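February, bench notes, two-arm cell

Spent most of the morning on cable slack. The right arm's wrist cable had been tugging on the long reaches, so I gave it 60 mm more and redid the ties. Yasuo Yoshida wants the finger pads checked every time we're in there anyway, so I did those too — all fine.
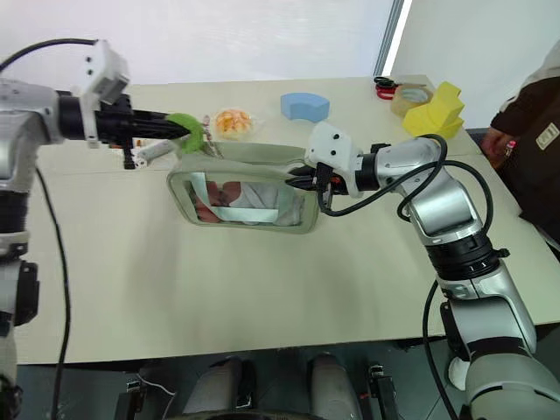
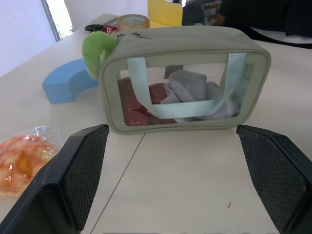

Both from the same setup, green ring and blue foam arch in view.

Reran home on both arms, three times each, no faults. Still to do: left wrist screws, and ask Allar if the spare pads ever shipped!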